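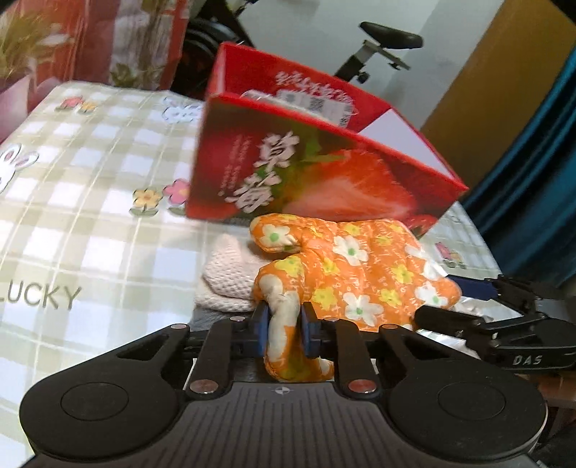

How to Run a Soft-Object Sorting Session with Hand-Held Grippers

By Nazareno Grasso, for the Cludwood Student Robotics Club
Posted 2020-05-25

Welcome back, everybody, and a special hello to the new folks from Reinholz who are joining us this season! A few of you have asked how we get ready for the Pastora project, and I kept typing out the same answer in emails, so I finally sat down with a pot of coffee and wrote the whole thing out. It got longer than I planned – sorry, I do go on – but you can do it at your own pace on any table you like.

Step 1. Pick your objects

Go for soft, floppy things. Hard blocks are fine for your very first afternoon, but cloth is where you learn. A stuffed toy, a knitted cloth, a pouch with a drawstring and something in a crinkly wrapper will keep two people busy for a good long while. Add one open cardboard box so you have something that stands up (and gets in the way a bit, as things in real homes do).

Step 2. Lay the table

Spread a cloth you don't mind wrinkling and smooth it from the middle outward. Patterned is perfectly okay. Put the box toward the back and the soft things in front, close enough that both partners can reach without leaning.

Step 3. Practice the pinch

Open the fingers wider than you think you need, come in slowly, and close on a thick fold of fabric. Thin edges love to slip out. With a stuffed toy, try an arm or a leg first, then the body, and notice how differently the rest of it swings. Take turns, and say "mine" or "yours" out loud before you move, so the two grippers don't bump noses over the same object.

Step 4. Build a pile

Now the fun part! Start with the flattest, widest item and work up to the small ones. Slide a sheet of paper in between if you want to make life harder for whoever unstacks it.
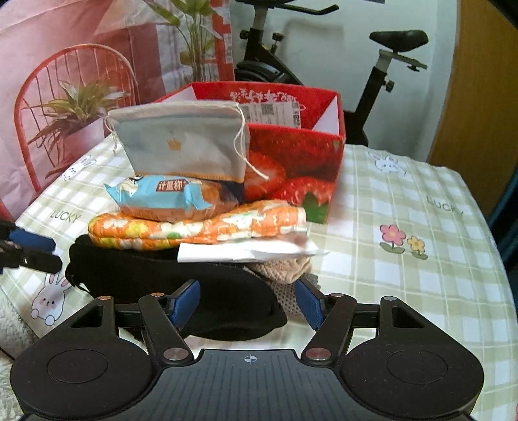

A mixed pile in front of the strawberry box, with the bread roll sitting on the orange pad.

Back the gripper straight off before you swing it away, and keep an eye on any loose cord or strap. If the pile leans, let it lean. You can always start over, and a messy pile makes for good practice too.

Step 5. Unstack and write it up

Take things off from the top, one at a time, and set each one down somewhere it can lie by itself. In your notebook, put down the object, where you grabbed it and whether you needed a second try. Our club log has 569 entries so far, and I would dearly love to see 3,000 before the Drundthorpe meet in September. Short notes are fine. Spelling doesn't count.

If you get stuck on the pinch, bring your notebook along to the next meeting and we'll work through it together.

Related posts
Choosing Finger Pads for Your First Gripper
Pastora Notebook Pages: What to Write Down
Getting Ready for Drundthorpe

We use cookies to remember your settings. By staying on this site you agree to our use of cookies. Accept

Contact the club | © Cludwood Student Robotics Club | Back to top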